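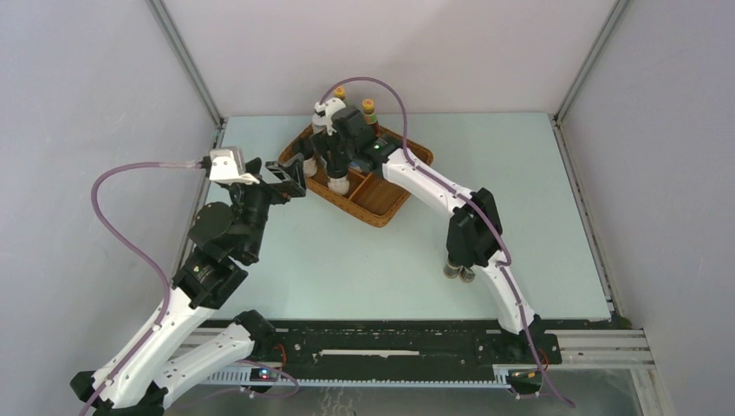
Figure 1. Light blue-green tabletop with pale walls.

What Do You Call That? Naming the Colors Between Blue and Green

Kieran Daly and Aldana Montecinos
Lanbridge College, Introduction to Research Methods
Submitted February 9, 2024

5 min read

1. Where the question came from

In November one of us painted a bathroom. The paint was Kastidari's "Harbor Whisper," bought at Bermúdez Hardware in Cavby, and it was green. The other one of us came over to see it and said it was a very nice blue. The conversation went on for longer than the painting had, and by the end we had a project topic, which we needed anyway, the deadline for topics having passed.

Our question was simple: when people look at a color somewhere between blue and green, what do they call it, and do they agree with each other? We also wanted to know whether a person who is very sure of their answer is more likely to match everyone else. We both had a personal stake in this one.

2. Background

Languages divide up colors in different places. Some use one everyday word for the whole stretch that English splits into blue and green, and others split blue itself into a light kind and a dark kind. English speakers have a firm pair of basic words, and then, in the gap between them, a heap of borrowed ones: teal, turquoise, aqua, and whatever the paint companies have been up to.

There is also the matter of surroundings. The same paint chip can look greener on a pinkish card and bluer on a yellow one, and lighting moves it again. A pale blue-green beside a gray wall is a different experience from the same color beside an orange couch. We knew this before we started and still managed to be surprised by it (see section 5).

3. Method

We made eight swatches on white card, using sample pots from Bermúdez. Swatch 1 was as blue as we could agree on and Swatch 8 was as green as we could agree on. The ones in between were mixed in small steps by Aldana, who has patience. Kieran painted the cards, who doesn't, and Swatch 5 has a fingerprint in it. We kept it in the set. Several people commented on the fingerprint and none of them could say what color it was either.

We asked 225 people to name each swatch. They were students and staff at Lanbridge, plus shoppers outside Bermúdez, where the manager, Wanda Mbeki, let us use a spot by the garden hoses on the condition that we did not discourage anyone from buying paint. Each person saw the cards one at a time, in shuffled order, and wrote down whatever word or words they would use. They then marked themselves as "sure" or "not sure."

With eight cards each, we should have ended up with 1,800 answers. We ended up with 1696. The rest were blank, unreadable, or, in the case of one gentleman, the word "no" written eight times.

We treated "blue green," "blue-green" and "bluegreen" as the same name. We treated "green-blue" as a different name after a disagreement that Zaid Obeidat, who was kindly helping us type up the forms, ended by leaving for lunch.

4. Results

After cleaning up spelling, we had 31 different names. Turquoise alone had arrived in a great many spellings, some of them more attractive than the real one.

The ends of the range behaved well. Nearly everyone called Swatch 1 blue and Swatch 8 green, usually with no extra words, and nearly everyone was sure. Swatch 2 was also mostly blue, though a noticeable group called it "sky," and one person called it "dentist."

Trouble began in the middle. Swatches 4 and 5 each collected most of the 31 names between them, and no single name got a majority for either card. "Teal" was the most common for Swatch 5, even though it was a pale color and teal is generally taken to be dark. We suspect that for many people teal means "I can see this is a trick."

As for confidence, being sure did very little for anyone. On the middle cards, people who ticked "sure" were no more likely to pick the most common name than people who ticked "not sure." They were faster, and pressed harder with the pen.

Pairs of people who came up together were the most informative and the least usable. We had asked for silence. What we got, from couples especially, was a look across at the other form followed by "Really?" After the first afternoon we gave each person a clipboard and made them face opposite ways, which drew some attention from the parking lot.

5. What went wrong

The light. Outside Bermúdez we worked under a red awning. We noticed this on the second visit. All answers collected there may be tilted in a direction we cannot correct for, and our instructor, Kevin Keogh, has written "oh dear" next to that paragraph in our draft. We compared the awning answers with the campus ones and the middle cards did get fewer greens on campus, but the two groups also differed in age and in how badly they wanted to get to the hoses, so we would not build anything on it.

The paint. Swatch 6 dried darker than it went on. By then Swatch 7 was already mixed to follow it, so the step from 6 to 7 is smaller than the others, and quite a few people asked if we had shown them the same card twice.

We did not ask about color blindness. We should have, and it would have taken one line on the form. Anyone repeating this should put it at the top.

We also asked everyone in English only. Several people told us what they would have said in another language, often with some relief, and we had no box to write it in.

6. Discussion

People agree about blue and they agree about green. In between, they agree that something is going on. For everyday purposes that seems to be enough, except when buying paint, describing a car to the police, or sharing a bathroom with someone.

If we did it again, we would use printed cards from a single source, work indoors under one kind of lamp, and add a second task in which people sort the cards into two piles without naming them. Sorting might show a cleaner border than naming does. It would also be quieter.

On the original matter, we included a painted sample of Harbor Whisper at the end of each session as an unscored extra. The most popular answer was "gray."

The bathroom has been left as it is.

7. Thanks

To Zaid Obeidat for typing, Wanda Mbeki for the spot by the hoses, and Kevin Keogh for the extension. The swatches are in a shoebox in the methods room and can be borrowed. Please keep them out of the sun, and please wash your hands before touching Swatch 5, although it's a bit late for that one.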